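Covering a table for marker work, and sorting the pens after

Alldale craft pages – January 2021

Quick one this, as I've typed the same thing out in three emails now and it may as well live on the site. How I cover a table before the pens come out, and how I go through the pens. Takes 20 minutes if the table is clear. Longer if it isn't, obviously.

What you need

A roll of brown paper, the heavier the better
Scissors
Low-tack tape (optional, see further down)
A shallow tray with a raised rim
A small plastic cup with a lip
A damp cloth and a dry one
Scrap paper
Your markers

The paper first. I use the Urnwood brown roll, bought in May and still going. Any brown wrapping paper does it. Thin stuff tears when somebody leans on it, and the ink goes through onto the table, and then you are scrubbing. Newspaper is worse. The print comes off on your sleeves.

Wipe the table. Dry it. Don't skip the drying, damp patches make the paper cockle and it never goes flat again.

Unroll with the curl facing down. Cut it a bit short of the table all the way round, so there's a strip of bare top showing at the front and sides. Paper that hangs over an edge gets caught on belts and jumpers and the whole lot slides. Found that out with a full water pot on it. Also the bare strip is handy for your phone, your tea, whatever you don't want inked.

Smooth from the middle outwards with your forearm, flat hand is too small. Small wrinkles are fine, leave them. A big ridge needs lifting and doing again or your lines will jump when you cross it.

Back corners always want to roll up. Bit of tape underneath, or ignore it. I mostly ignore it. If you do tape, tape the paper to itself folded in a loop, not a long strip along the edge, it pulls the surface off when you lift it.

Light: put the long side of the table so the window is off to one side. Window straight in front and you're squinting by eleven.

Now the pens.

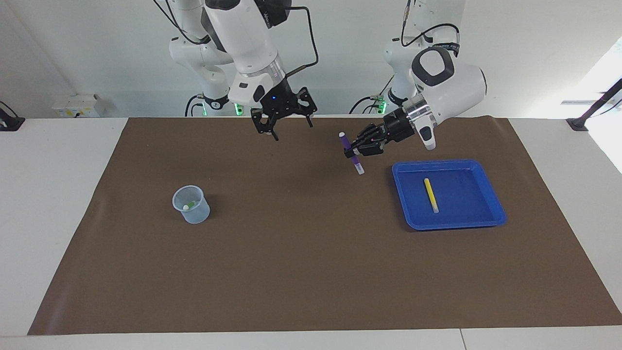

Purple marker, cap end up, over the brown covering.

Go through them one at a time. Hold each one upright with the cap at the top and check the cap is seated right down. Push till it clicks, if it's the clicking sort. Then uncap, three short strokes on scrap, cap back on before you pick up the next. I know it sounds fussy. The caps get swapped otherwise, and you won't find out until you open what you thought was a green.

Three piles as you go:

Good – solid line, no gaps
Faint – goes patchy or scratchy on the second stroke
Dead – nothing, or a dry squeak

Faint ones aren't always finished. Cap on, lie it flat overnight, try again. If it's a water based pen you can touch the tip to a damp cloth for a couple of seconds. Do NOT do this with permanent ones, you'll just ruin them. The Fuchs pens I had came back nicely with the cloth, the Kalleo ones not at all, though they were old when I got them so perhaps unfair.

Dead ones, bin. Don't put them back in the box "for now". You will be testing them again next month.

Lay the good ones in the tray. All pointing the same way, side by side, not heaped. Only put out what the job needs. With a full set of 20 on the table people pick up four and use one, and the caps go under the radiator. Leave a decent bit of the tray empty so there's somewhere to drop a pen down in a hurry.
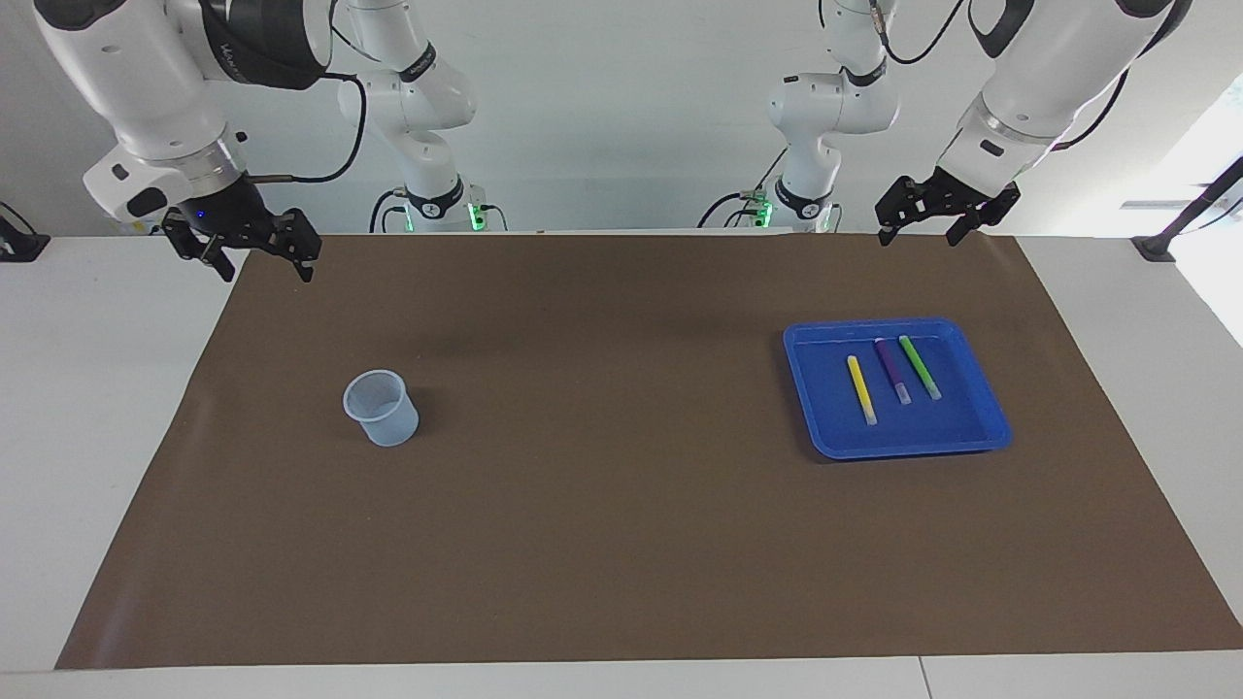 Tray goes on the side you draw with, so you aren't reaching across wet ink. Left handers swap it over. Anything with liquid in goes on the other side from the tray and well in from the edge, and only a third full. You need less water than you think. A cup with a lip is easier to empty back into the sink without a dribble down the outside, I wouldn't go back to mugs.

If it's a table for children, one tray between two, and a spare bit of scrap by each place or they will test on the table covering. They'll do that anyway tbh. It's what it's for.

Clearing up

Cup first. Empty it, before anything else moves.
Count the caps, then check underneath the paper for strays.
Pens back in the box lying flat.
Wipe the tray, ink sits in the rounded corners and comes off on the next persons fingers.
Let the paper dry, then roll it up inked side in. Mine does 5 sessions before it goes in the recycling. Sooner if there's glue on it.

If ink has gone through to the table, warm soapy water straight away. On a white top you can try a bit of toothpaste on a cloth, rub lightly, rinse. Test a corner first. Permanent marker is a differnt job and I'll do a separate page on that when I get a minute.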